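Minutes - open day wash-up, Predier site, 1st November

Present: demo crew, front desk, two from Semetti. Apologies from Brevonora, stuck in traffic.

1. Last minutes
Agreed, one change. Parking charge was for the March visit, not the one before. Front desk to correct.

2. How the day went
Visitors in groups of 8, as planned. First group late off the minibus so everything ran 20 minutes behind till lunch. School party got the short tour in the end, teacher fine with it. Signs from the Quezada entrance no good, people kept ending up in the loading bay. Need bigger arrows.

3. Cloth folding demo
Most popular stop by a long way. Arm managed the small towels well, struggled with the big one, had to be reset 2 times in front of the Semetti lot. They asked good questions about it so no harm done. Visitors at the back couldn't see over the front row. Suggestion of a raised step, or a screen on the wall showing the bench. Screen prefered, cost to be looked at. Also want a spare set of towels, the ones we had were getting tatty by the afternoon.

Question from Semetti on whether visitors could hand the cloth over themselves. Not without a barrier and a proper risk assesment. To come back to next meeting.

4. Talk
Too long. Cut to 5 slides and let people ask things at the bench instead. Microphone kept dropping out, borrow the one from the canteen.

5. Feedback forms
Hardly any came back. Pens went missing. Put the forms by the coats next time, not by the tea.

6. Actions
Arrows for Quezada entrance - front desk
Price for wall screen - demo crew
New towels, plain ones - demo crew
Draft of visitor handover rules - demo crew with Semetti
Ring Brevonora re separate visit - front desk

7. AOB
Still one umbrella and a child's glove in lost property. Tea urn needs descaling.

Next meeting same room, date to be sent round.

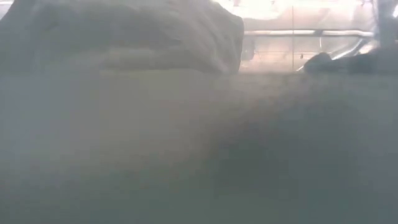 Add to item 6, missed off: key for the side gate to go back to reception, demo crew to do it.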